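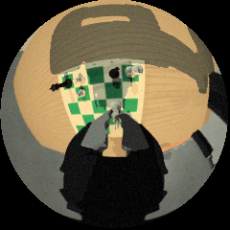 Borkport Library will open a weekly games club for adults on September 25, 2024, with 30 places at each session. The club is paid for by Rolton, the local furniture firm, and entry is free to library members. Chess will be played on green and cream boards set out on wooden tables, and draughts and card games will also be on offer.

Sessions run for two hours in the Ibarra Room - use the side entrance after closing time. Beginners are welcome and lessons will be given by Anju Bhardwaj.

"People have been asking for an evening club since June," said library manager Abilio Miranda.

Places can be booked at the front desk or by calling extension 2910.

Press contact: Remedios Arroyo, Borkport Library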